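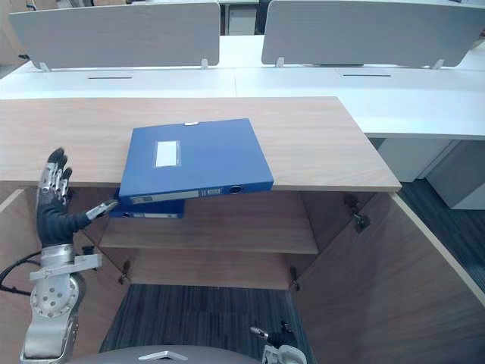
Migration

The migration of the Stomow bridge was scheduled for 0200, when traffic was lowest. I had written the runbook. It was 8 pages long, and the first page was a list of the people who had to be awake.

Arurholm held the reserve for the bridge. For every wrapped coin circulating on Stomow, a real one was supposed to sit in an address that Arurholm controlled. The address was old. It used a signing scheme the original developers had put together before there were standards for that sort of thing, and the auditors had asked in each of their reports for it to be retired. The plan was to sweep the balance to a new address, confirm it, update the contract on the Stomow side and reopen withdrawals. The window was 100 minutes.

I worked from the Gallby office because the signing machine was there. The machine was called Bogdan. It had been called that when I joined, and the name was in the configuration files, so it could not be changed without a release. It had no network card. Transactions went in on a memory stick and came out, signed, on the same stick. A signature needed three shares of the key. I held one. The head of security held the second and had flown in with it. The third was held by the former chief engineer, who had left the company in August and had agreed in writing to come back for one night at a consulting rate.

At 0150 the operations lead paused the bridge. The status page went orange. In the public channel somebody asked whether the money was gone, and a moderator pasted the maintenance notice, and somebody else asked whether that meant the money was gone.

The former chief engineer arrived at 0155 with a thermos. He put his card on the desk and we each entered our share in turn, facing the wall while the others typed. Bogdan took a while to respond, as it always did, and then printed the reserve address and the word READY.

Step one of the runbook was a test transfer of a trivial amount. I built the transaction on the laptop, carried it across and loaded it. Bogdan displayed the destination. I read it aloud and the head of security checked it against the paper copy, four characters at a time. We signed. I carried the stick back and broadcast it. It was in a block before I had sat down.

Step two was the sweep. The laptop built the transaction by gathering every unspent output that belonged to the reserve address. I had run this the week before against a snapshot, and the total had matched the ledger. This time the total was higher than the ledger by 230 coins.

I ran it again and got the same figure. I compared the new list of outputs with the snapshot. There was one extra entry. It had been confirmed nine minutes after the bridge was paused.

"That's a late deposit," said the operations lead, on the call.

It was not formatted like a deposit. A deposit carried a Stomow address in its data field so that the contract knew whom to credit. The data field here held plain text. I decoded it and read it to the room.

DO NOT SWEEP. SCRIPT AT NEW ADDRESS IS WRONG. CHECK BRANCH 3.

The head of security asked me to read it again. Then she asked who had the new address. I said that it had never been published. It existed on the paper copy, on the laptop and inside Bogdan, and as of the test transfer it existed on the chain, where anyone watching the reserve would have seen it. That accounted for how a stranger could have found the address. It did not account for how a stranger could have read the script, because the script was only a hash until somebody spent from it.

The former chief engineer unscrewed his thermos and poured a cup. He asked what branch 3 was.

I opened the source. The new script had several spending branches. The first was the normal one. The second was for replacing a lost share. The third was the recovery branch, meant to let Arurholm move the money on its own after a delay of a year if everybody else was unreachable. I had reviewed it, and so had the auditors. The delay was stored as a number with a flag that said whether the number meant blocks or seconds.

The flag said seconds. The number had been worked out in blocks.

I did the conversion on the back of the runbook. The recovery branch would have opened a little under fifteen hours after the sweep, and it needed a single key. I said this on the call. The operations lead muted himself, and for a time the only sound was the fan in Bogdan.

"Who holds the recovery key?" the head of security asked.

I looked it up. It was assigned by role, to the chief engineer. The role had been vacant since August, and the key had not been rotated, because rotating it was on the list for after the migration.

We both looked at the former chief engineer. He said he still had it and had raised it in his exit interview. He said he had assumed that somebody would ask for it back. Then he said that he had been in a taxi nine minutes before he walked in, that he did not have 230 coins, and that if he had known about the flag he would have had no reason to warn us. All of this seemed correct. He offered the head of security his phone, and she took it and put it in a bag.

We aborted. The runbook had a section for this, which I had copied from an earlier runbook without much thought, and it was adequate. Bogdan wiped the shares from memory and printed the word CLOSED. The test amount stayed at the new address, where it was not worth recovering. At 0331 the operations lead unpaused the bridge and the status page went green. In the public channel somebody thanked the team for the smooth upgrade.

I stayed to write the incident report. Under root cause I put the flag. Under detection I put "external notification" and left the source blank. The 230 coins I entered in the ledger as an unallocated liability, pending a claim by the sender.

No claim came in. A fortnight later I corrected the script, had it reviewed by a different firm and scheduled a second window. The night before, I checked the reserve address for new outputs. There was one, for the smallest amount the network would carry, with text in the data field.

BRANCH 3 FINE NOW. PLEASE RETURN 230 TO SENDING ADDRESS.

I forwarded it to finance, who asked for an invoice.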